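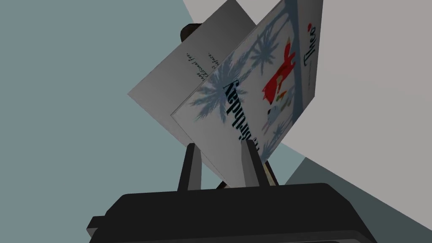
Figure 3. Simulated view over the gripper during a folded-card grasp, with the card partly open between the two fingers.

4. Rules for Grasping Folded Paper Goods

We came to write these rules a little backwards. The Umlow task set was put together first, with most of our attention on rigid things such as mugs, boxes and picture stands, and greeting cards were added toward the end as a kind of afterthought. It was only when we sat down to score the first batch that we found we had no agreed way of saying what a good grasp on a card looks like. One scorer would pass a run so long as the card left its stand and stayed in the fingers. Another would fail the same run on the grounds that a person would never want to be handed a card that way. Both of them had a fair point, and the practice we describe in this section grew out of many long and friendly arguments between those two positions.

A greeting card is an awkward object to write rules for. It has a front that somebody is meant to look at and an inside that somebody is meant to read, and it has a fold that wants to behave like a hinge. Figure 3 shows the difficulty well enough. The fingers hold the lower portion of the card, the two panels stand apart in a V, and both the printed cover and a few lines of the script on the other panel can be seen from the gripper's side. The word "Birthday" on the cover is upside down in this view. Under the older Umlow scoring, which asked only whether the object was held, none of that would have counted for anything at all.

4.1 What a run must state beforehand

Our first rule is that every run states its purpose before the arm moves, and the purpose must be one of the following.

Relocate: the card is to be taken from one place and put down in another, in any state of opening.
Present: the card is to be brought to a person with the cover facing them and the print the right way up.
Display: the card is to be set upright, partly open, on a surface or support.

This may look like a fussy thing to put first, and several of our colleagues at Riis told us so (very kindly). We have kept it there all the same. The angle of the card in the hand, the amount the panels spread and the side the fingers approach from can each be right for one purpose and wrong for another, and a scorer who has to guess the purpose will guess differently in the afternoon than in the morning. A V-shaped opening is allowed under Relocate, must be closed before the handover under Present, and is the wanted end state under Display.

4.2 Contact and printed matter

The second rule concerns where the fingers may touch. We ask that contact stay in the lower third of the card wherever the support allows it, and that the pads not slide across any printed or handwritten area once they have closed. Handwriting gets the stricter treatment of the two. A rubbed cover is a pity, but a smudged message usually can't be put right, and we felt the rules ought to reflect how people really feel about the cards they are given. In simulation there is of course no ink to smudge, so we mark the text areas on the card model and log any sliding contact that crosses them.

The third rule is about the support. Where a card is taken from a stand or holder, the stand must not be moved or tipped, and the card must be clear of it before any turning of the wrist begins. We had at first allowed a small amount of turning during the lift – it makes for shorter paths – but the Trindwood scenes taught us to be more careful, as the lower corners tended to catch on the crossbar.

4.3 Scoring from still views

We scored 1,552 simulated runs under these rules, 400 of them twice, by different people. Scorers agreed on nearly all of the contact judgments. They agreed less often on opening, and when we looked into those cases the trouble nearly always lay in judging from a single still. A view like the one in Figure 3 can tell a scorer that the card is held and that it is open, but it can't say whether the card was already open on arrival or spread under the fingers. We therefore require that opening be scored from the full run log, with stills used only to check orientation and finger placement.

Labs that wish to use the rules with real paper should expect to adjust the contact limits for the weight of their stock. The Grilavgate version, which is kept alongside the simulated one, leaves those limits blank on purpose and asks each lab to fill them in and report them with its results.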